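Furus Two-Arm Set-up Guide
Section 4: Teaching a task by remote control

Read section 3 before you start. The arms must be mounted, powered and paired with the hand controllers.

1. Clear the part of the table where the grippers will meet.
2. Hold both controllers level and press Link on each.
3. Bring the grippers over the near table and keep the tips off the surface.

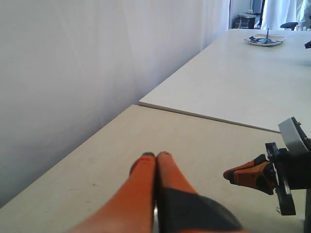
How many times do I need to show the same task?
Record 23 demonstrations for a short task and 80 for one where both arms handle the same object.

4. Press Record. Wait for the tone – the first moments are lost if you move early.
5. Work at half your normal speed. Pause for 500 ms before each grip or release.

Caution: Keep hands and sleeves away from the arms while Link is lit.

Handling thin, flexible parts 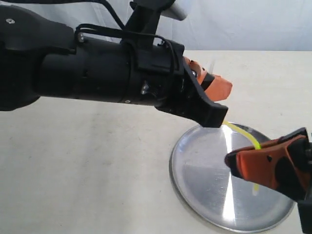 3 min read

6. Keep a strip above the plate while one gripper holds it. Do not pull it tight between the two arms.
7. Release over the plate, then press Stop.
8. Delete any take in which the part was dropped. Takes with a small correction may be kept.

Note: If the arms lag behind the controllers, press Stop, unlink both and return to step 2. Error 39 means one controller has lost its pairing.

Revised 5 January 2021, Nermin Ağca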